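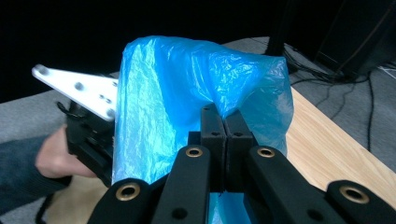

My aunt left me the apartment in Larside and everything in it, including the bags. She saved every one. They were in the hall closet, in the oven, under the bed. Most had come from the market in Marar, where she bought onions and thread.

I started in March, after work. I smoothed each bag flat on the table and folded it in 3, the way she did. The thin blue ones were the worst. They puffed up again as soon as I let go.

In the toe of one I felt paper. It was a bus ticket to Sakeo, one way, 600 printed in the corner, never punched.

She had told us she'd never wanted to live anywhere else.

I put the ticket back and tied the handles. Then I untied them and looked at it again – the ink was still good. The kettle had boiled dry by the time I got up.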